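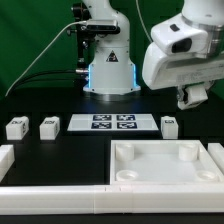 Last edited 20 May 2021 by pkushnir

Genddale Workshop Boards > Benches and Surfaces > Black tops: what are people using?

pkushnir
Refitting the bench at Nalmont and the top is staying black. I need a finish that does not throw reflections back from overhead lighting. The printed marker board at the back has to stay legible from above, and the small parts on the bench are white, so contrast is good on any dark surface. Glare is the only real problem. Candidates so far are black laminate, painted MDF and a rubber mat over whatever is underneath. Views welcome.

tolley_b
Matt laminate. Painted MDF marks within a month if you slide anything across it, and the marks come up pale grey, so they show worst on black. I have repainted mine 3 times and would not do it again.

Kuster_fan
Disagree on the paint. Two-part paint, properly cured, is as hard as most cheap laminate. People put a second coat on the next morning, load the bench that evening and then blame the paint. Give it two weeks.

tolley_b
Two weeks with no bench is a cost as well.

marrowfat
Rubber mat if the parts are light. Small cubes stay where you put them. On laminate they creep when somebody leans on the table. Against that, the mat curls at the edges, and a flat board laid on top will rock if there is any wave in it.

pkushnir
The board has to lie dead flat, so that probably rules out the mat. It has four squares, two by two, and any tilt spoils it.

marrowfat
Then cut the mat short and let the board sit on the hard top at the back. Half and half.

Kuster_fan
Half and half gives you a step of 2 mm or so across the middle of the bench. I would not want that under anything I was lining up.

oddments
Separate point. Why is the tray white? White cubes going into a white tray gives you no edge to see. Dark grey would be better.

pkushnir
It was the tray we had. The walls are raised enough to keep things in, and being shallow it is easy to reach into. I take the point on colour.

oddments
Devater do a shallow one in grey. The listing says 302 mm on the long side. Check the wall height before you order, as they changed it and the drawing on their page is the old one.

tolley_b
Or line the one you have with black felt. Costs nothing.

Kuster_fan
Felt sheds. On a black top you will be picking fluff off it for ever.

hjw
Backdrop question. Is the green fabric or painted board? Ours was fabric and every crease showed once the side light was on.

pkushnir
Painted board, two coats of flat emulsion. Fabric was tried first and had the same fault you describe.

hjw
Thanks. I would also clip the thin white cable up. It hangs in a long loop towards the left edge of the table, and against black it is the first thing a sleeve will find. The black bundle along the back is less of a worry.

pkushnir
Agreed. Adhesive clips are on the list. I left the loop slack on purpose, but it can be slack and still be held at the table edge.

marrowfat
Adhesive clips let go of matt laminate. Screw them into the underside.

tolley_b
They hold if you wipe the surface with alcohol first. Mine have been up since the last refit.

pkushnir
Decision for now: matt black laminate, no mat, clips screwed underneath. I will post readings from the light meter when it is in.

Kuster_fan
Take one reading before you swap the top, or there will be nothing to compare with.

Pylyp Kushnir (pkushnir)
Will do. Same lamp positions for both.

Thread views: 3,471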